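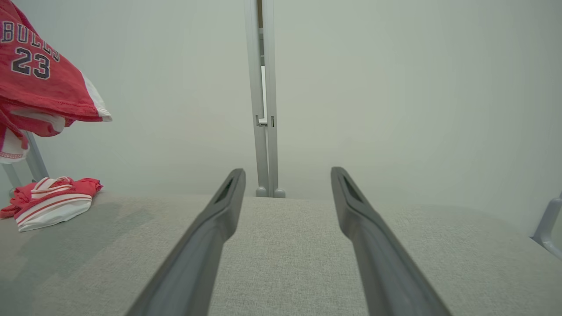
Henrique Morais asked after the last report whether the Drillden policy could handle clothing it was not trained on. The present period was given mainly to that question.

**Work completed.** The training set now holds 3,099 demonstrations of garment pickup. Red and white sportswear on gray upholstery was added to the test conditions, as folds in such items are hard to separate by color alone. Grasp points are chosen from the wrist view only.
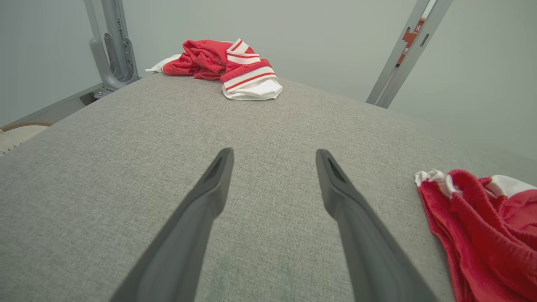
Ánh Sầm noted in her review that success on single garments says little about two lying on the same seat, and requested separate scoring. We have adopted this. In the first scored series, 17 of 28 two-garment trials met the Gakberg criterion.

**Next period.** Retraining with the revised labels will be finished in June. No change to the budget is requested.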